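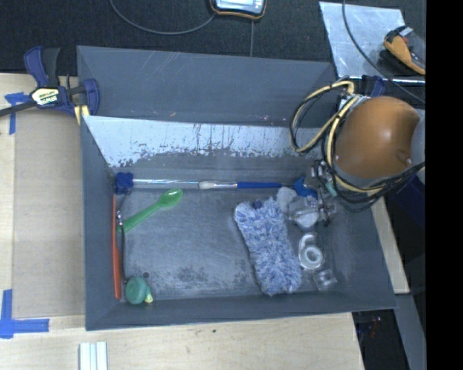 # Comance adds 82 water-themed slides to its template library

October 8, 2019

Comance has added 82 slides on water and water supply to its library of ready-made presentation templates. The set went online this morning and is open to all subscribers, including those on the basic plan.

The slides were drawn by Demirtaş, the design studio that also made the company's transport and farming sets. They cover household supply, drainage, rainfall, river levels and metering. Most are diagrams with two to six stages, and each comes in standard and widescreen versions. There are 14 plain icon sheets as well, for people who want to build their own layouts.

All shapes can be edited. Colours follow the theme of the presentation they are pasted into, so a slide dropped into an existing deck should pick up its palette without further work. Text boxes are set in a common system font and can be changed in the usual way.

## Changes after the September trial

A smaller version of the set was tried out in September by staff at Plunbridge, a water consultancy that uses templates for its public meetings. They asked for larger labels on the pipe diagrams and for a version of each chart that prints clearly in black and white. Both requests have been met. A third, for animated flow arrows, has been put off until next year.

Two slides from the trial have been dropped. One was a map layout that did not resize properly, and the other repeated a diagram already in the drainage section. Anyone who saved copies during the trial can go on using them, but they will not be updated.

## Price and file formats

Subscribers pay nothing extra. The set can also be bought on its own for 650 credits, with a single licence covering everyone in one office. Schools and colleges can apply for the education rate through the form on their account page.

Files are supplied in the two most widely used presentation formats. Notes pages are included for the longer diagrams, with a short line of placeholder text under each stage. The download is split into four parts, and a contents sheet in the first part lists every slide by number and title.

Users of older software may find that the gradient fills appear as flat colours. Comance says this does not affect the shapes or the text, and a flat version of the icon sheets is in the fourth part.

## Moncombe search tool

The library now holds more than 1,000 slides. To make them easier to find, the company has moved its catalogue to Moncombe, a search tool that sorts results by number of stages, subject and main colour. The old category pages will stay up until the end of the year, and saved links to them will still work until then.

The next set, on energy use in the home, is being drawn now. No release date has been given.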